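Cletus Pruitt @cletuspruitt
August 11, 2024
Thread on "heirloom quality" furniture, and why I've stopped believing the phrase.
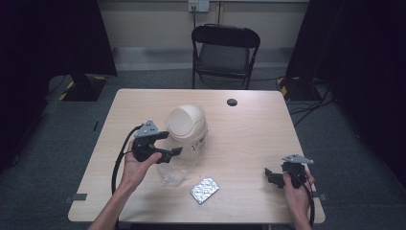 Every store in Dunleavy sells heirloom furniture now. I asked at one of them what makes a table an heirloom and was told "the feel." Okay. Rounded corners and pale, fine-grained wood like this look nice to me too, but looks tell me nothing about how the thing is put together.

2/ The one I priced was $2000. The warranty on it covers 9 months. My toaster has longer than that.

3/ I read the whole warranty. It excludes heat, moisture, sunlight and "household use." What other use is there?

4/ Bernadette Castellanos replied that her Vostdale table has held up fine. Glad to hear it. She bought it in June.

5/ Then there's the care kit – $443 with the yearly oil plan. Maybe the oil is wonderful. I'd like to see one table that went without it, side by side, before I pay.

6/ My grandmother's table came from a school sale. It wobbles, and somebody carved a name in it. Four kids did homework on it and no salesman ever called it anything.

7/ If you're shopping anyway: look underneath, ask how the legs come off, and get the repair price in writing. The second store wouldn't give me one. Still waiting on the third.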